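Shop Packaging and Household Storage in Dendbridge
Student project report, Local Studies module

Introduction

Our project looked at how people in Dendbridge bring food and small goods home, and what they keep them in once they get there. We chose the subject because the town once had its own basket trade, and because the old covered market on Celholm Street is being turned into apartments. We wanted to find out how much of the older way of shopping is left.

Background

The Gokov basket works opened in 1938 in a former grain store beside the river. It made shopping baskets, bread baskets and larger hampers for the railroad. Most of the willow came from beds at Vachon, a short distance upstream. According to the town archive, the works closed when supermarkets began giving out free bags and orders from the market traders stopped. The building is still there and is used as a tire shop.
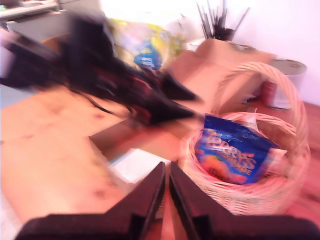 Carrying goods home is the part of the subject with the fewest written records, so we depended on what people told us. Older residents remembered a single basket that went to market every Thursday and hung on a nail the rest of the week. Younger residents used whatever was near the door. Dark bags with straps or cords were a common answer, and a black item with red on it, like the one over the wooden surface here, would fall into the group we called "soft carriers" if it was a bag. Soft carriers fold away easily, but people said that bread and fruit got crushed in them.

Method

We handed out a printed survey at the library, the bus station and two grocery stores. It asked what people carried their shopping in, what they stored dry goods in at home, and whether they owned a basket. We received 236 completed forms. We also spent an afternoon in the archive reading order books from the basket works - these were in poor condition and some pages could not be opened.

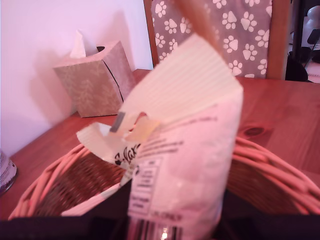
The survey had one weakness that we noticed too late. We asked about "baskets" without saying what we meant, and several people wrote in the margin that theirs was plastic or wire. We kept these forms but marked them separately. If we did the survey again, we would put a small drawing next to the question.

Results

Reusable bags were the most common answer for carrying shopping. Paper bags came next, mostly from bakeries and candy stores. Very few people carried a basket to the store, but many still had one at home. They used it for bread, fruit, mail, snacks or knitting. Several said it had belonged to a parent or grandparent, and a few thought it was made at Gokov.
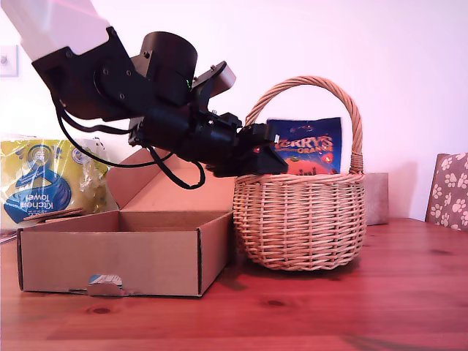

We tried to check those claims against the order books. The works did not stamp its baskets, but the books describe a border with a double twist that was used on the better grades. One resident brought in a basket with this border. We could not prove where it came from, and the archive staff said other workshops used similar borders.

Discussion

Baskets in Dendbridge have moved from the street into the kitchen. Price was part of this, but the loss of the market mattered more in the answers we read. People who shop by car do not need something that is comfortable on the arm.

Further work could include recording interviews with former employees of the works and mapping the willow beds at Vachon, which are now overgrown. The completed forms have been left with the school library.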